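The Second Finger

Morning

Homa Bahrami got to the cell at 7 and read the note on the door. The night shift at Gukalden wrote short notes. This one said: Arm drifts. Stopped it. Coffee is old.

She turned the speed down to 2 percent and sent the arm home. It went home fine. It always went home fine. The trouble came when it had to reach down into a computer and put a fingertip exactly where somebody had told it to.

She had looked after this cell since September, when Drotik finished the installation and took their good screwdrivers with them. In that time she had replaced one cable, one fuse and the chair. She knew the sound the wrist made when it turned left, and she thought it sounded the same today.

She jogged it down over the Dell board and watched the wrist view on the monitor. She wanted the empty processor socket for a reference, with its metal bracket and the memory slots on both sides. The gripper came up dark along the bottom of the screen, higher on the right than on the left.

She wrote that down. Then she took the arm up, brought it down again from the other side, and wrote that down too.

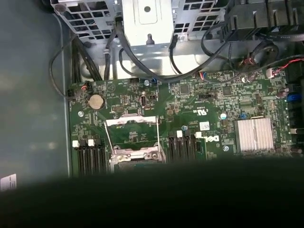

Before lunch

Tahmineh Asadi called from Darnberg, where the units were sorted and shipped from. She had 70 of them on pallets and she wanted to know when the truck should come.

"Tomorrow," Homa said.

"You said that about the fuse."

"And it was tomorrow."

She hung up and checked the fingers by hand, power off, one after the other. The first had no play. The second moved when she pushed it sideways, a very small amount, less than the thickness of a fingernail. She took the screws out, cleaned the threads, put on a drop of threadlocker and tightened them in the order on the sheet. The sheet was from Simard and had been copied so often that the torque values were gray smudges. She knew them anyway.

Then she waited for the threadlocker. She ate a sandwich standing up. When it had been long enough she woke the arm and brought it over the open tower on the work table, fingers down, above the memory slots, and held it there while she looked from the side.

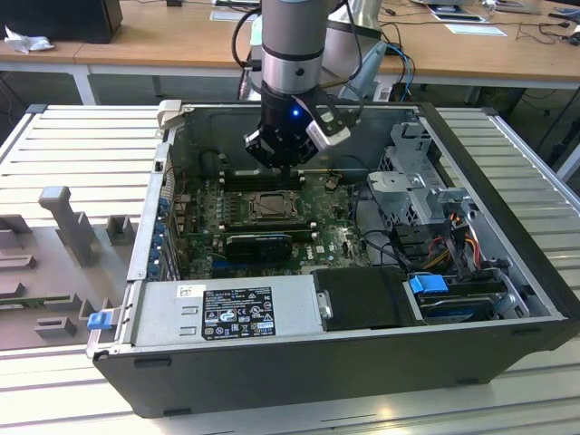 Straight enough, Yavuz said, but straight in the air meant nothing and she ought to try it against something solid.

"I was going to," Homa said.

"On a dead one."

"I know, Yavuz."

He stayed to watch. She loaded the touch routine and chose the processor as the target. The old thermal paste was still smeared across the top of it. The routine was simple: come in slowly, set the tip of the finger at the lower edge of the metal, stop, report the position. She kept her thumb on the pause button the whole way down.

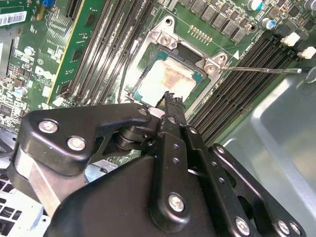 The number came up on the pendant and she copied it onto the sheet. She backed the arm off and ran the routine again. She did this 14 times. Yavuz left after the fourth and came back for the eleventh with two cups of the old coffee.

The numbers were close together. The last three were the same.

"So it was the screws," he said.

"It was the finger. The screws were just in it."

He thought about that and drank some coffee. She saved the offsets, put the speed back up and signed the sheet. Under the note from the night shift she wrote: Second finger was loose. Fixed. Check it again at the end of your shift – by hand, power off.

Then she called Darnberg and told Tahmineh the truck could come in the afternoon.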